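Gwynne Pail and Liner Set

Olive-green plastic pail with a rolled rim and ribbed sides, sold with a roll of translucent purple liners. It holds rubbish. We've looked into other uses and keep coming back to that one.

The pail tapers slightly toward the base, so spares stack inside one another and then refuse to come apart in cold weather. A quarter turn usually settles it.

The liner is thin film, tinted lavender, and goes a deeper violet wherever it folds over itself. It crinkles. If you change bins after the baby's gone down, consider the Baltau liner, which is thicker, quieter and a rather grim grey.
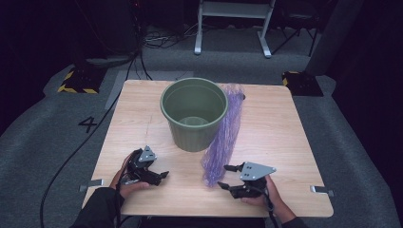
The purple liner and the green pail.
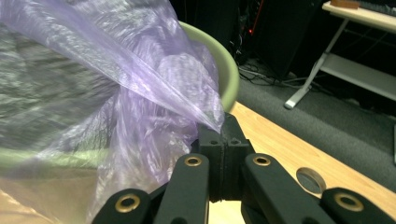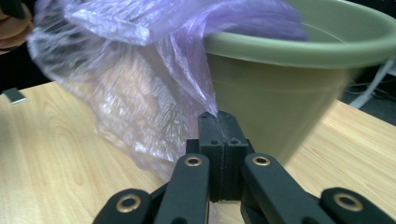
To fit, find the open end (it's the other one), shake some air in and fold a good hand's width over the rim. Myfanwy Howells in our Zimus shop ties a small knot in the slack at the back and has converted most of her regulars.

Colours: olive pail, purple liner. Cledwyn Eynon has asked for a navy pail every April and we admire his stamina.

Stock code: Gwynne 3776
Liners per roll: 37
Carton for trade accounts: 2000 liners
Pails per set: 2

Spare rolls fit the Skolow kitchen bin too, with a bit left over at the top. Not suitable for hot ashes. Rinse the pail with the garden hose and leave it upside down to dry.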